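Moving the archive off the old server

4 July 2024

The blog now runs from a different machine. Readers should see no change apart from slightly faster pages and a shorter address for the feed. The old feed address redirects and will do so until December, after which it returns a plain error.

The previous host, Lullevance, was adequate. Its one fault was that it stored every upload under a folder named for the month it was added, and wrote that full path into the text of each post. When I renamed the site some years ago the paths stayed as they were, so a large share of the archive depended on a rewrite rule I had written in a hurry and never documented. Moving to Endale meant either copying the rule or correcting the posts. I corrected the posts.

The export came to 2,943 files. Of these, 169 were not referred to by any post. Most were duplicates at smaller sizes, which the old software made without asking. I deleted those and kept the originals.

The order of work was as follows. First, export the database as text and keep an untouched copy. Second, run the search and replace on a second copy, with the old path written in full so that nothing matched by accident. Third, load the result on the new machine under a temporary name and run a link checker over it. The checker took 30 minutes on the first pass and reported two kinds of error: links to my own posts with a missing final slash, and links to other people's sites that have since gone. The first kind I fixed with one more replacement. The second kind I have left alone. A dead link still records what was being cited.

Character encoding needed more care. Posts from the first 2 years were saved in one encoding and labelled as another, so every pound sign and accented letter came out as a pair of symbols. Sanaa Abou Zeid pointed out that converting the whole database would repair the early posts and damage the later ones. I split the table by date, converted the early part only, and joined the two again. Luzius Sutter's name has no accents and so proved nothing; hers neither. I tested with a post about a café.

Images in the new layout are shown at the full width of the column, one under another.
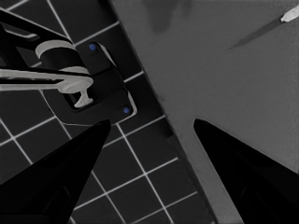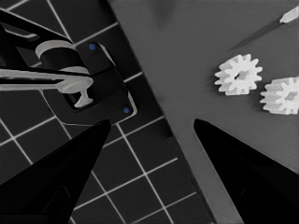 Gears in the next one.

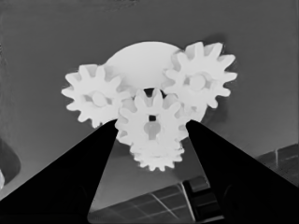 Comments have been carried over with their original times. The old software stored these in local time and the new one expects universal time, so anything posted in summer was an hour out until I corrected it. Replies keep their place under the comment they answer.

Search is not back yet. I had been using Funano, which needs a process running all the time, and I would prefer an index built once when a post is published. Until then the monthly archive pages are complete. If a page is missing, send me its old address in full, including anything after the question mark.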